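Forkum Surface Terms

Version 2, 23 November 2025
Maintainer: Danai Konstantinidis

Summary

Forkum is a word list of trade terms for floors, tabletops and other flat work surfaces, with spelling variants and short definitions. It holds 3,825 entries in American English. Of these, 758 also carry a usage note. The list was built for search and spell-check tools and is not a building reference.

Sources

Entries come from the Psarras catalog archive and the Sistberg glossary, both used with permission. Terms found in only one source are kept and marked "single" in the origin column.

File layout

One tab-separated file, terms.tsv, UTF-8, with a header row. Columns are id, headword, variants, class, definition, note, origin. Variants are split by semicolons. Empty fields are left blank -- no placeholder is used.

Headwords are lowercase unless the term is a proper name. Compounds follow the form most common in the sources, so "butcher block" is the headword and "butcher-block" is a variant. The class column separates a surface (tabletop, slab) from a finish or a marking (tape line, sealer).

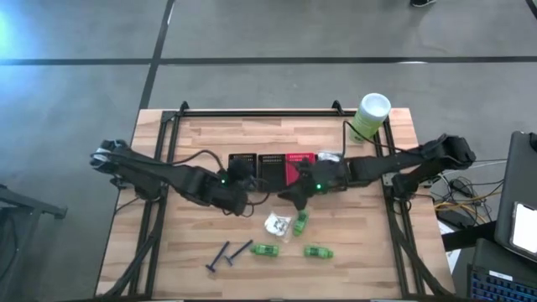 Known problems

"Concrete" and "cement" are mixed up in older Psarras pages. The definitions have been fixed but some notes have not.

Plural headwords are not handled the same way throughout.

Definitions longer than 400 characters were cut at the last full sentence.

Loading

Read the file with quoting turned off. Several definitions contain a bare inch mark, and most parsers will treat it as an open quote. The Pramero import script already does this.

Changes in version 2

Merged duplicate headwords. Added the origin column. Ids from version 1 are unchanged, and retired ids are not reused.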